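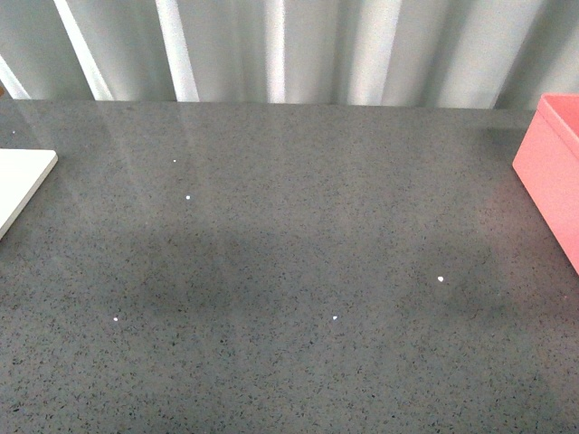 How long does a feasibility study for a small food factory take?
Four weeks if you have the figures before you set off, and three months if you don't.

I have been asked that more often than anything else since I stopped doing them for a living, usually by people whose nephew has been offered a job with a consultancy and would like to know whether to buy a second suitcase. (Buy the suitcase. Get the one with the proper wheels.) The answer I give is the one above, and it's fair as far as it goes. The Drallberg job had the figures promised before we set off, which put it in a category of its own.

Drallberg is a valley with one road in and the same road out. The company was called Trundis and made apple juice, apple vinegar and a sort of apple paste that was eaten locally with cheese and nowhere else with anything. They wanted to know whether they could put up a cold store, keep fruit through the winter and press until March instead of stopping in November when the apples ran out. I was working for Procházka in those days, a firm of nine people above a shoe shop, and Procházka sent two of us: me for the refrigeration and Svatopluk Tichý for the money.

Svatopluk had been on more work trips than anyone else in the office and packed as though each might be cancelled at the station. One shirt, one spare shirt, a calculator and a flat tin of sardines. I took a thermometer kit the weight of a small dog, four reference books and a pair of boots I didn't wear.

We arrived at ten at night in March, in sleet, and were met by Gion Thaler, who managed the plant. He drove us to the guesthouse in a van that smelt strongly of vinegar and told us on the way that the figures weren't quite ready. What he had in their place was a shoebox. I have nothing against shoeboxes, having worked above a good supply of them for years, but this one held every weighbridge ticket from the previous autumn, in no order, and a number of them had been used for shopping lists.

The brief from head office said the valley produced 1,110 tonnes of apples a year. It said so on the first page and built on it for another eleven. Nobody's name was attached to the number. Svatopluk asked Mr Thaler where it came from and Mr Thaler said he had thought it came from us.

So we sat at the long table in the works canteen and added up tickets. Svatopluk read, I wrote, and at intervals a woman from the bottling line came in, looked at us and put down another plate of bread and apple paste. It took three days. By the end I could tell you which growers came in early, which ones argued over the tare weight and who had run out of eggs in the second week of October. The total was 446 tonnes.

You will see the difficulty. A cold store for 1,110 tonnes is a building. A cold store for 446, of which you'd press more than half straight off the lorry anyway, is a large shed with ambitions. I had brought the drawings for the building.

There followed the part of any feasibility study that gets left out of the report, in which everyone is very polite for a day and a half. Mr Thaler took us round the orchards to show us the fruit that hadn't been counted. There was some. There were trees up behind the church that went to pigs, and a terrace belonging to two brothers who sold their crop over the pass out of spite (the spite had to do with a wall). Svatopluk wrote all of this down in a very small notebook and was generous with it. He put the pigs at 34 tonnes, which I thought high for pigs.

I measured things. It's what I do when I don't want to be in a conversation. I measured the old pressing hall and the yard, and I measured the temperature in the cellar under the vinegar vats at six in the morning and again at six at night for five days running. It barely moved. Whoever dug that cellar had gone straight back into the hillside, and it was sitting at seven degrees without costing anybody a penny. Seven is too warm for keeping apples properly, but it's a much nicer place to start from than a tin roof in the sun, and with a modest plant and some decent insulation on the ceiling you could get it down to two.

I mentioned this at supper as a curiosity. Svatopluk put down his fork and asked me how many tonnes it would hold. I said I'd have to look at the stacking, but two hundred, if they moved the barrels. He asked what was in the barrels. Mr Thaler didn't know. His predecessor hadn't known either.

(It was vinegar. It was extremely old vinegar, and one of the barrels had to be opened outdoors.)

The report took another three weeks to write, most of that in the office with the shoe shop's radio coming up through the floor. We recommended the cellar. It came out at a fraction of the price of the building, and therefore at a fraction of the fee for the next stage, and the senior partner read it through twice in the hope that he had missed a page. He was decent about it. He did ask whether the client might like a small building as well.

There was one more thing in the original brief, tacked on at the end where such things are tacked, and that was training. The people lending the money liked to see training. This was to be supplied by an outfit called Skillville, which sent a man with a flip chart and almost 1,000 laminated cards showing different kinds of workplace hazard. Trundis had nineteen employees. He was there for two days and I'm told everyone enjoyed it. When I went back for the commissioning the cards were being used to level the legs of the canteen table, and the table was certainly much steadier than I remembered it.

People who ask me about the suitcase also tend to ask whether you get to see the world. You do, in a way. I have seen the inside of a great many pressing halls, and I know where to get soup after nine at night in several towns that no one has ever visited on purpose. I've been within forty minutes of at least three famous cathedrals. What you mostly see is the route between the guesthouse and the plant, twice a day, until you know which dog belongs to which gate -- and then you go home and write it up in the passive voice.

For the nephew, then, some practical matters. Ask for the figures before you travel, and when you're told they are on their way, ask who is adding them up. Take your own thermometer. Don't take the reference books: you'll need one table out of one of them, so copy it out. Eat what you're given in the canteen, and finish it, or they'll think the apple paste has gone wrong and somebody will be sent to check the batch. Take a jumper for the cold store and another for the guesthouse, which will be colder.

And go and look in the cellar. I've given this advice to younger engineers for years and they nod at it, because it sounds like a saying, but I mean the cellar. Ask for the key on the first day. It will take them until the fourth to find it.

The cellar was still running when I last heard, with the second compressor replaced and the door rehung so that it opens the right way, which I had drawn wrong. They press until the middle of February now. Svatopluk retired before I did and keeps bees, and at Christmas he sends me a jar of honey with the weight written on the lid in pencil, to the gram. Mr Thaler sends apple paste. I have eleven jars of it if anybody would like one, and postage is on me.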